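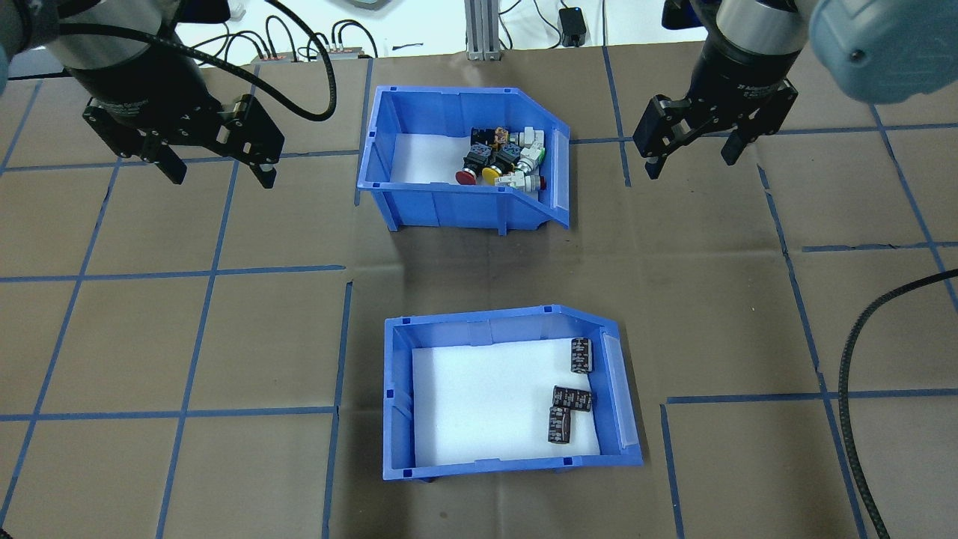

*Two-arm cell, tape grid on cardboard. Pushbutton switches in the upper bin, capacitors in the lower one.*

# Firken: small-parts handling, rules and known gaps

Version note, Tue 3 April. Replaces the November card, which claimed more than the data could back up.

## What's in it

1299 episodes of two-arm handling of switches and capacitors, recorded at the Furnunis bench. 136 are held out for testing. The split is by session, so don't reshuffle it and then report a score against ours.

## Why there are rules in a data card

We were asked to state that the recordings "follow good practice." I don't know what that means without a list, so this section is the list. It covers how we ran the cell. It isn't a safety certificate, and having read it doesn't make your cell safe.

### Before power-on

- Do your own risk assessment for the whole cell: arms, grippers, parts, table, cables. ISO 10218 is the usual starting point. An arm sold as "collaborative" is still carrying a gripper with two hard fingers, and the sales sheet didn't assess those.
- With two arms, check the shared space over the bins. Checking each arm alone tells you very little.
- Test every stop device at the start of the shift. Write down who tested it.
- Route cables so that neither arm can snag them at full reach. We have argued over this one more than any other and I'm still not happy with our answer.

### During recording

- Hands stay off the mat while either arm is enabled. "It's only moving slowly" was crossed out of the old rules for good reason.
- Loose switches are parts. A red mushroom head lying in a bin stops nothing, and any real stop has to be mounted, wired and outside the parts area.
- Capacitors are discharged and checked with a meter before they go in a bin. Used stock doesn't get an exemption.
- 20 episodes, then a break for the operator. People skip this.

### What the tape is for

The blue grid helps a person put a bin back in more or less the same place. It's hand-laid and the cells are not all equal. Please stop using it as a calibration target. Two downstream projects have done so, and Clarum's position errors look a lot like our tape errors.

## Labels

`success` means the operator pressed the success key. Nothing more. We reviewed a sample and disagreed with the key often enough that I'd treat the field as an opinion.

`part_type` is `switch` or `capacitor`. No finer classes. Cap color on the switches is not labeled.

## Not supported

- Claims of compliance with any standard, by us or by you, based on this data.
- Force limits. There is no force channel.
- Comparison with the Rinaldi set. Their 3000 episodes use a different stop rule, and an interrupted run counts as a failure there. Here it is dropped.

## Open items

- [ ] Log stop tests per session in the metadata
- [ ] Re-label `success` with two reviewers
- [ ] Decide who owns the cable rule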